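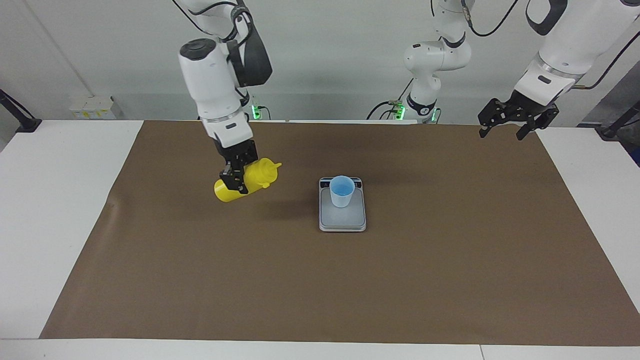
Yellow squeeze bottle and the gray scale

Forum > Skin & Salon Pros > Lash and Brow > Lash lift and brow lam: weigh your product or eyeball it?

browbench_tess
Posted 26 February 2020

Ok so need opinions before I order. I do lash lifts and brow lams out of a rented room, been using the Prarex sachets and I'm throwing away half of every one. Thinking of going to the pump bottles from Vinau instead. Cheaper per client if I don't waste it. But the rep told me to weigh out each dose on a little scale and write it on the client card?? Does anybody do that. I have never weighed anything in my life, I do a bead on the ring palette and go.

Also how long does the pump stuff really last once open. Sachets I never had to think about it.

lashline_north
Pump bottles yes. Weighing no. You will do it for a week and stop. Step one for me is a bead the size of a lentil per eye, same as it was with sachets.

Date the bottle when you open it. Sharpie on the bottom rubs off, put tape on.

quietbrows
Going to disagree with that. I weigh for brows. Not lashes, brows. Coarse brows eat product and if the second visit comes out flatter than the first I want to know was it the time or the amount. Can't know that with a lentil.

Takes me maybe ten seconds. Cup on, zero it, squeeze, write it down.

lashline_north
A kitchen scale isn't reading that small though. Most of them go up in whole grams. You're using what, under a gram? You're writing down a number that means nothing.

quietbrows
I have a pocket one that reads to two decimals. Never said kitchen scale.

browbench_tess
Oh. Mine is a kitchen one lol. So that's out. It does whole grams I just checked. Put a bead on it and it says 0

mirrorandmink
Kitchen scale is fine for tint and developer if you mix a bigger batch but who mixes a bigger batch. For one client no.

Kitchen scale IS good for stock. I weigh the bottles once a month, full weight minus now, tells me if I'm going thru more than I should. Caught that my room share girl was using my cleanser that way. We're fine now.

salt_n_sable
The thing I'd worry about is the pump itself not the scale. Vinau pumps spit the first press after sitting. First press goes in the trash for me, every morning. So there's your savings gone. Ok not all of it.

Sachets from Prarex are a ripoff for one set of lashes but if you do two clients back to back you can split one. Fold the corner and clip it. Yes I know the leaflet says single use.

quietbrows
Leaflet says single use because it goes off with air. Please don't tell people to clip and save it. If it's weak and you leave it on longer to make up for it thats how you get frizzed lashes. Also if anything happens your insurance asks what you did with the product.

salt_n_sable
Back to back. Twenty minutes apart. I'm not keeping it in the fridge for a month.

quietbrows
Still no from me.

lashline_north
With quietbrows on that one. Did it early on, had a lady whose left side took and right side didn't. Redo for free, plus she had to wait weeks before I'd touch them again.

browbench_tess
Ok not clipping. Noted!! So what about cost, here's what I have. I looked up January and I did 218 services, lifts and lams together. One sachet set each. If even a third of every sachet is trash thats a lot of sachets.

mirrorandmink
218 in a month solo? My back hurts reading that.

At that volume pump bottles no question. You'll empty one way before it expires. The people who get burned are the ones doing a handful a week, bottle goes off half full.

browbench_tess
There's 2 of us in the room, should of said. Both our numbers.

mirrorandmink
Ha ok. Still yes.

gloss_and_grit
Coming from the other side, I went pump and went BACK. Reasons:
- two people sharing one bottle, nobody dated it
- step 1 and step 2 look the same on a busy day, same white pump
- one got left in a hot car, had to toss it

Sachets are a pain but they are idiot proof and I'm the idiot. If there are two of you get two sets of bottles and label them.

lashline_north
Colored tape. Pink step one, blue step two. Never mixed them up since.

quietbrows
Seconding tape. And keep your rinse and your cleanser in something that doesn't look anything like the lotions.

salt_n_sable
Has anyone tried the Isaksson ones? They're airless so no spitting. More money up front. Supplier in Mulport had them at the counter, I didn't buy but the tester felt nice, thicker than Vinau. Stays where you put it on the shield.

gloss_and_grit
Tried. Thick is good for lashes, hate it for brows, doesnt get down to the root on dense ones. You have to really comb it in.

quietbrows
Opposite for me, I like it on brows because it doesn't slide toward the lid. Process time runs longer than their chart imo. Do a test section first.

gloss_and_grit
Their chart was right on for me. Maybe depends on room temp.

quietbrows
Maybe. My room's freezing.

browbench_tess
How much more up front we talking

salt_n_sable
Didn't write it down sorry. Enough that I put it back. Call them, they do a pro price if you send your license.

mirrorandmink
Whatever you buy, patch test again when you switch brands. Even your regulars. Even the ones who roll their eyes at you. Behind the ear or inner elbow, a day or two before depending what your insurance wants.

browbench_tess
Ugh all of them? Thats a lot of texts to send

mirrorandmink
All of them.

lashline_north
I do it as they book. Switch brand on the first, anyone booked gets a text, come by for two minutes. Use up the old sachets on whoever can't make it in.

browbench_tess
Smart. Ok plan is Vinau pumps, two sets, tape, date on it, patch tests. Kitchen scale for stock check only. Might get a pocket scale for the stubborn brows, not promising. Will ask for an Isaksson sample when I call.

quietbrows
Get the pocket scale. Comes with a little weight so you can check it's reading right.

lashline_north
Lentil.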